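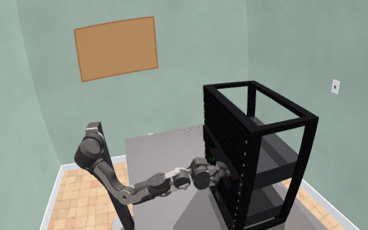 My sister-in-law reckons sourdough is just a houseplant you have to feed flour, and that I'll be over it by May. Well, May has been and gone and I'm still going! The starter lives on top of the fridge in an old honey jar, and I bake two loaves most weekends, three if the neighbours have been kind about the bins.

What got me hooked was a bag of flour. We'd stopped in Grestarley on the way home from the coast, and the little grocer next to the servo had a shelf of stoneground from the Moura mill. I bought it because I liked the paper bag. The first loaf I made with it smelled like warm hay and came out a lovely deep colour (a bit flat, mind you), and I ate a third of it standing at the bench with far too much butter.

Since then I've tried nearly every flour I can get my hands on. The Hesasik rye is my favourite for flavour, and I put in 10 per cent, never more, or the dough turns to glue and sticks to everything I own. Their wholemeal is thirstier than you'd think, so I add the last of the water slowly and stop when it feels right.

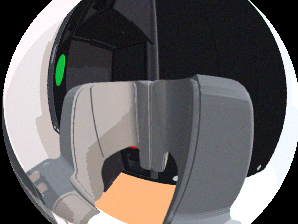

Do you have to throw out half the starter every day? Mine goes in the fridge between bakes and only gets fed the night before, so there's hardly any waste, and whatever is left over goes into pancakes.

The pancakes deserve a post of their own. A scoop of old starter, an egg, a splash of milk, a pinch of bicarb, and they puff up like mad. My kids ask for them more than they ask for the bread, which I'm trying not to take personally.

Back to the loaves. The biggest change for me this winter has been giving up on the clock. Our kitchen is freezing in the mornings, and a dough that would be ready by lunch in summer is still sulking at 4 pm. I used to panic and bake it anyway. Now I leave it alone until it wobbles when I nudge the bowl, and then it gets shaped and goes into the fridge overnight. My longest one so far sat in there for 36 hours and had the best crust I've ever made, all blisters and crackle. I was so pleased I rang my mum.
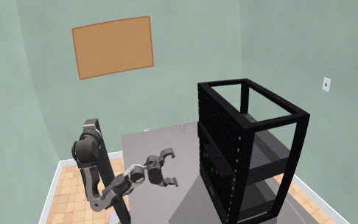
Grey arm and tall black rack, corkboard on the wall behind.

Next on my list is a seeded loaf, the dense dark kind you slice thin and load up with pickles and cheese. I've got the linseed soaking already. If you've got a recipe you love, pop it in the comments, and tell me what tin you use!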